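Cleaning and re-seating the gripper fingers on the Claline teardown cell
Posted by Zubaida Satti, Oct 31, 2020

If you have one of these cells taking apart old desktop computers, you already know how much lint comes out of a case that sat under a desk for years. It gets into the finger joints, and after a while the grip goes lazy. Set aside a quiet half hour, put the kettle on, and we'll go through it together.

1. Park the arm, press the stop, and lock out the air and power at the Simport cabinet.
2. Brush the finger links from the tips back toward the wrist. An old soft toothbrush is lovely for this!
3. Check the screws on top of the gripper. Snug them by hand, and please don't lean on them (I cracked a link that way last January and felt awful).
4. Wipe the wrist camera lens with a dry cloth.
5. Power up and run the open and close routine 80 times. The fingers should meet evenly on the last one just as they did on the first.

Now bring the arm in over an open tower at slow speed and look at the wrist view. You want the fingers low in the picture and well clear of any cables.
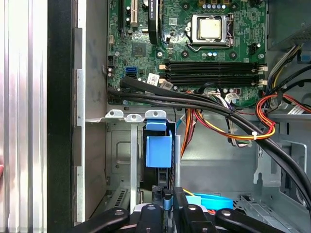 Wrist view over an open tower, fingers along the bottom edge.

If the fingers sit off to one side, redo the camera offset before you let the cell run. I repeat the whole job every 200 cases or so, a bit sooner if they've been dusty ones.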